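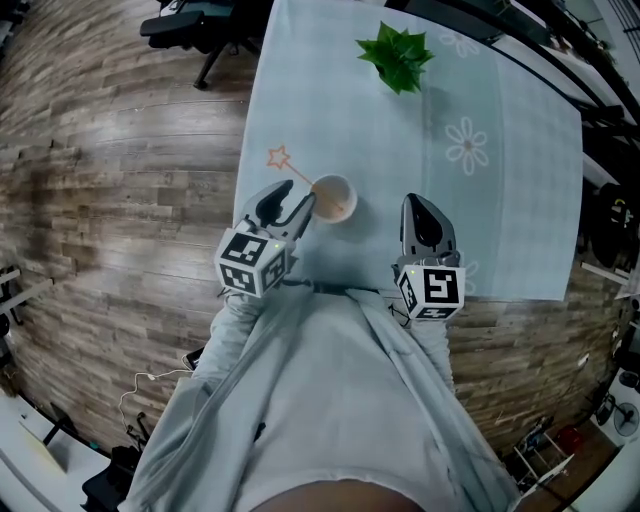 Teaching a robot to pick up a cup

Picking up a cup is easy for you. You have done it thousands of times, so you no longer think about where to put your fingers or how hard to squeeze. A robot has to learn all of that.

One way to teach it is with a pair of hand-held grippers. A gripper is a robot's version of a hand. It usually has two fingers that open and close. A person sits at a table, holds one gripper in each hand and does an everyday job with them, such as moving a cup. The left gripper by the cup has its fingers open in a V shape. The right one is closed.

The Flovus kit

A company called Van Loon sells a teaching kit named Flovus. Schools and clubs can borrow it for 15 days. It comes with two hand-held grippers, a set of practice jobs printed on cards and a computer program called Tesus, which stores everything the grippers do.

The kit is for children aged nine and over, working with an adult.

What are the black and white squares for?

Each gripper has a white cube fixed to it, with black and white square patterns on its faces. These patterns are called markers. They work a bit like the bar code on a packet of biscuits. When a camera sees a marker, the computer can work out where the gripper is and which way it is pointing.

If you hold the kit so that your sleeve covers the markers, the computer loses track of the gripper. Try to keep them in view all the time.

Why do the same job again and again?

A robot does not learn much from watching something once. The cup might be in a different place next time, or turned round, or there might be a plant on the table as well. The robot needs to see lots of tries that are all slightly different.

At a club in Steltisville, children used the kit from September until the end of term. They recorded 1109 tries at moving a cup. Of these, 416 went wrong in some way, mostly because the cup tipped over. Those tries were kept too, but they were labelled as mistakes.

Is it hard to use?

It is harder than it looks. You cannot feel the cup with your fingertips, so at first you will probably squeeze too much or let go too soon. "Most children need a few goes before they stop knocking things over," says Jolien Verbruggen, who runs the club.

Your arms will get tired – take a break between jobs.

Words to know

Gripper: the part of a robot that holds things.
Marker: a pattern that a camera can find easily.
Recording: everything the computer saves during one try.

Page last checked: 2018-02-26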